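I've been sorting out our damp problem in Fumthorpe since February and a few people have asked how it went, so I'm putting it all in one thread. Long, sorry.

The house is an end terrace with solid brick walls. No cavity. The back bedroom had a black patch in the corner by the chimney breast and the wallpaper came off in my hand.

First thing I did was buy a humidity meter. It cost less than a takeaway and I should have had one years ago. Back bedroom read in the high seventies most mornings.
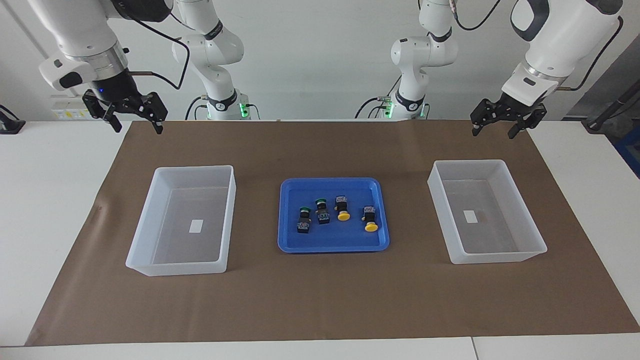
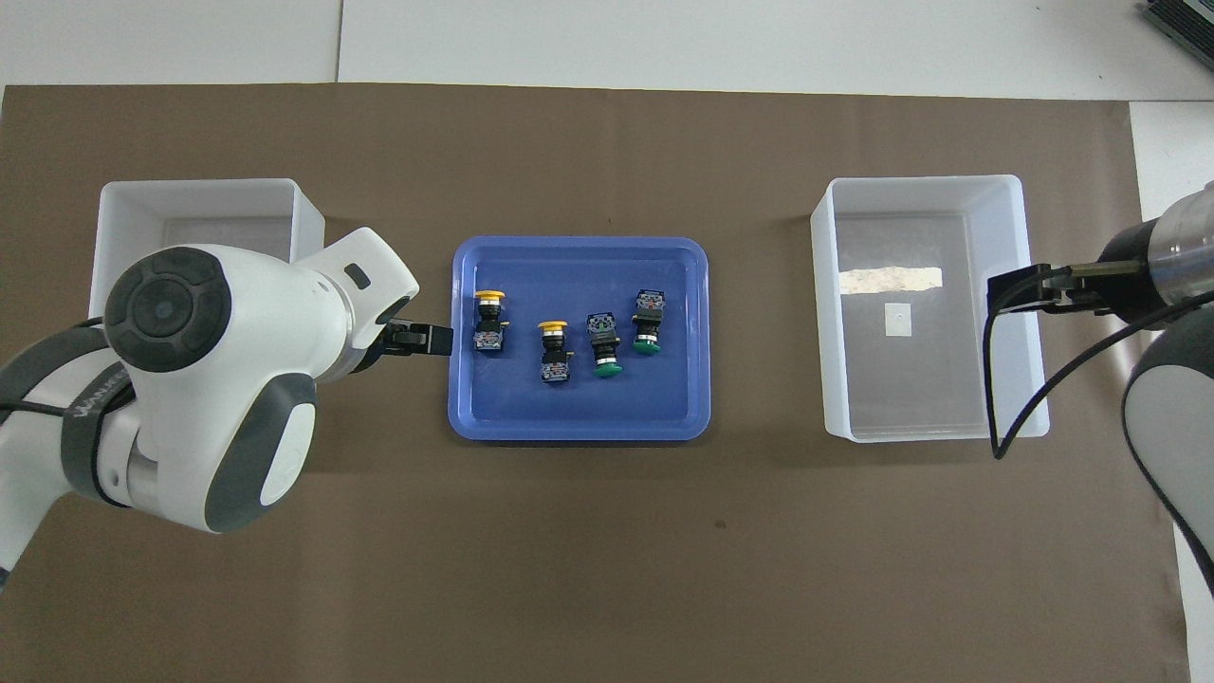 Brown paper over a white table, both times.

Anyway, the meter. I wrote down the reading when I got up and again before bed, on the back of an old calendar. After a fortnight the pattern was plain enough. Worst on washing days, and worst of all when we dried clothes on the landing with the windows shut.

So we stopped drying clothes on the landing. They go in the bathroom now with the door shut and the fan on. That took the morning readings down a fair bit but the patch in the corner stayed where it was.

Next was the outside wall. I went out in heavy rain and stood there with a torch. The gutter joint above that corner was dripping down the brickwork. You'd never have spotted it on a dry day.

Gutter joint: new seal and a new bracket, £100 including the ladder work. I don't do ladders above the first floor.

Then the pointing. Somebody before us had repointed the back wall in hard cement, and the faces of the bricks were coming off around it. Two firms came to quote. The first one wanted to inject a chemical damp course right round the house, which would have done nothing for a patch at ceiling height.

The second was Vakau, a small outfit from the next valley. They looked at the gutter, looked at the pointing, went up in the loft and told me to leave the damp course alone. I liked that.

They raked out the cement and repointed the worst section in lime. £674, which was more than I wanted to spend but it was the price they quoted and it didn't creep up. Four days, one of them lost to rain.

Lime takes its time. They hung wet sacking over it and asked me to spray it morning and evening for a week. I missed one evening.

Inside, the old plaster in that corner was gypsum over something older and it was finished. I hacked it off myself back to the brick. Dust everywhere, including in a drawer that was closed.

I replastered with a lime mix called Pumex, which comes in bags you can just about lift. Two coats. My first coat was poor and I took half of it off again the next morning. The second go was flat enough for a bedroom.

Paint: not vinyl. I used a plain clay paint in a shade called Su, a sort of greyish cream. It marks if you lean a bike on it. Don't ask.

Someone asked about dehumidifiers. We borrowed one for 3 weeks after the plastering, ran it in the daytime, and gave it back. The wall had to dry slowly so I kept it on the low setting. I wouldn't buy one for this house.

Someone else asked about the chimney. It's capped with a vented cowl and there's a grille in the bedroom where the fireplace was. It had been papered over. I cut the paper out and you can feel a slight draught now.

Total, with materials and the meter, was about £1,100. The chemical damp course quote alone was nearly three times that.

Readings this month are in the high fifties in the mornings. No black patch so far, but the proper test is winter and I won't claim anything before then.

Still to do: the front gutter, and a bit of pointing under the kitchen window that I'm going to try myself. I've got half a bag of lime left over in the shed, if it hasn't gone off.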